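Inicio | Actualidad | Economía | Tecnología | Hogar | Suscríbete

Juntunen promete que sus pinzas ordenarán la casa, pero la mesa sigue esperando

Enero de 2026

La empresa Juntunen ha vuelto a poner fecha a una promesa conocida. Según su último comunicado, las máquinas que entrena en Donutberg podrán encargarse «de las pequeñas tareas de recogida» en viviendas y tiendas antes de octubre. El programa, llamado Dolance, se apoya en 2.986 grabaciones de personas que hacen el trabajo con una pinza en la mano. De robots que lo hagan solos, el comunicado habla bastante menos.
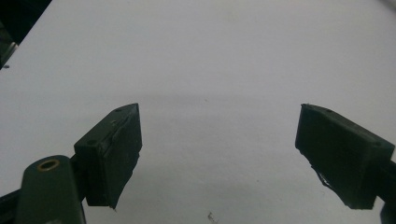
Los dos dedos de la pinza, abiertos sobre una superficie blanca. La almohadilla del derecho está rasgada.

La compañía da por válidas 1.454 de esas grabaciones y no explica qué falló en las demás. Tampoco aclara cada cuánto hay que cambiar las almohadillas, un gasto que cualquier comerciante querría conocer antes de firmar nada. El precio del servicio se anunciará «más adelante».

La tarea elegida para la demostración es guardar bisutería en una bandeja con compartimentos. Parece poca cosa, y en una tienda lo es: un dependiente lo hace mientras atiende. Para una máquina, un cordón anudado con cuentas es de lo peor que se le puede poner delante, porque cambia de forma cada vez que se toca.

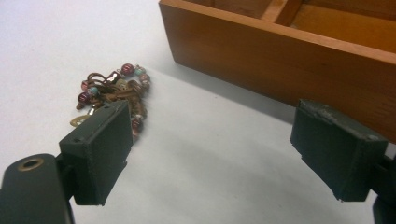 Sem Dekker
Redactor de Tecnología

La cadena de complementos Vollusier, que estudia probar el sistema en 2 de sus tiendas, pide cautela. Fuentes de la empresa señalan que recoger un expositor al cierre lleva 15 minutos a una persona y que no piensan pagar por algo más lento.

Juntunen responde que la velocidad «llegará con los datos». Puede ser. Lo mismo se dijo de doblar camisetas y de vaciar lavavajillas, y en la mayoría de las casas ambas cosas se siguen haciendo a mano. La compañía no ha facilitado ninguna cifra de aciertos de la máquina sin ayuda humana, pese a que este medio la ha solicitado.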